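From: Saranya Naidu
To: Old Transmitters list
Subject: Re: Parts source for the Pickering exciter?

Vichien Sukprasert wrote:

> Does anyone still have a line on spares for the older Pickering FM exciters?
> Ours started folding back power on Thursday afternoon and the driver board
> is getting awfully warm. I called Bullgate and they told me they stopped
> stocking that board. I'd rather fix it than talk the station manager into
> a new rig before the fall fund drive. Also, is the meter panel on these
> supposed to read 93 percent at full output or did somebody mess with mine?

Hi Vichien,

Oh boy, I know that board well! We ran one of those exciters as our main for years and it's still sitting in the rack as the backup. Before you go buying anything, pull the driver board and look hard at the two big electrolytics near the heat sink. They dry out, the supply gets lumpy, and the whole thing folds back exactly the way you're describing. I chased that for most of a week in August once, swapping transistors that had nothing wrong with them (and they weren't cheap ones either).

If the caps look good, check the screws holding the driver transistor down. Mine had worked loose enough that I could turn one with my fingers. Clean off the old grease, put fresh stuff on, snug it up, and see where the temperature settles after an hour into the dummy load. Please do use the dummy load - I've seen what happens when folks test into a questionable antenna.

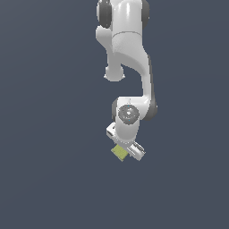
As for an actual replacement board, try Volance. They bought up a bunch of stock when a couple of the smaller repair shops closed, and they'll sell you a tested pull if they have one on the shelf. Last time I paid 600 for an exchange unit, which stung a little, but it came with the alignment already done and it dropped right in. Call them, don't email. The website form seems to go straight into a hole.

I've also had decent luck with Mikutico for the small stuff, fuses and relays and the odd-size connectors. They won't have the board.

On the meter: no, it should say 100 at full output. There's a little trimmer behind the panel on the left, and it drifts. Check it against a wattmeter you trust before you touch it, though, in case yours is telling you the truth and you really are 7 percent down.

I have a photocopy of the service manual with my scribbles all over the driver section. Want me to scan those pages? The schematic is a foldout so that one will take me a couple of tries.

73,
Saranya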